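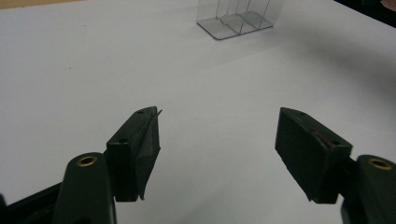

Lab notebook: equipment money, again
2 Feb 2020 | posted by the bench notebook
3 min read

Okay, so the budget. We have 2,000 to spend before June and I've already changed my mind about it more often than I'd like to admit.

The Plavent quote came back at 663 for a second hand-held gripper, same as the one we use now. I was hoping for less! But it does include the brass inserts in the arms, and after the mess I made pressing my own into a practice piece (crooked, melted edge, straight in the bin) I'm happy to let them do it. Shipping is still a question mark. I wrote back and asked.

Foam pads are the thing I keep forgetting to put on the list. They're cheap, they wear, and every time we run short somebody ends up trimming one out of packing scrap with a hobby knife. I want a proper stack of them in the drawer. Bolger sells the sheet stuff and we can cut our own, which I kind of enjoy.

Then there's the table props. The pencil and organizer task is a good one for planning because it costs next to nothing: a green pencil, a clear plastic organizer with dividers, a white tabletop, done.
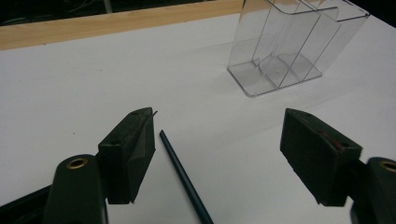 What I'd like is a few more organizers in different shapes, plus one that isn't see-through, so we can compare. Clear plastic is a pain for depth sensors (the Irnine people warned us, and I'm putting aside 400 for a better one in case they're right). If the sensor turns out to be a dud for this, that money goes to lights. I'd take a decent overhead panel over almost anything else on the wish list, to be fair.

The arm itself is not happening this round. I did look at the Cinska one, drooled a bit, closed the tab. Even the lease would eat the lot, and we haven't got a bench stiff enough to bolt it to anyway.

To do:
- chase Plavent on shipping and lead time
- order 2 sheets of foam from Bolger, dark, same thickness as now
- measure the drawer before buying organizers (learned that one already)
- ask Irnine if they do loaners

4 comments | 2 shares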